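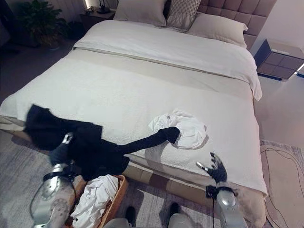 Unit 6: Linen and Laundry Costs in Small Hotels

Course notes, Setville evening program in lodging management

Linen is counted in "par." One par is the full set needed to dress every bed in the house once. A hotel that owns three par has one set on the beds, one in the laundry and one on the shelf. Below that, rooms wait for sheets.

Worked case: the Tirkisard

The Tirkisard has 17 rooms and sends its linen out. Its yearly replacement budget is $4,000. Keep these costs apart when you do the exercise:

Laundry charge – billed by weight, so duvet covers cost more than sheets.
Replacement – worn, stained or missing pieces.
Storage – shelf space that could hold something else.

White linen can be bleached and pieces bought in different years can be mixed. It also shows stains early. Pull stained pieces before washing, as heat from the dryer can set the mark.

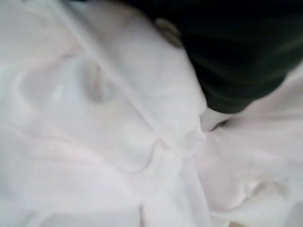 White fabric, close up. Folds and shading can hide small marks.

Thread count is a weak guide to wear. Fiber, weave and finish matter more. Cotton-polyester blends dry faster and crease less, while all-cotton takes up more moisture.

For the February session: read the Haddad contract in your packet and work out the cost per occupied room at three par, then at four. Bring your figures on one page. Late work loses six points.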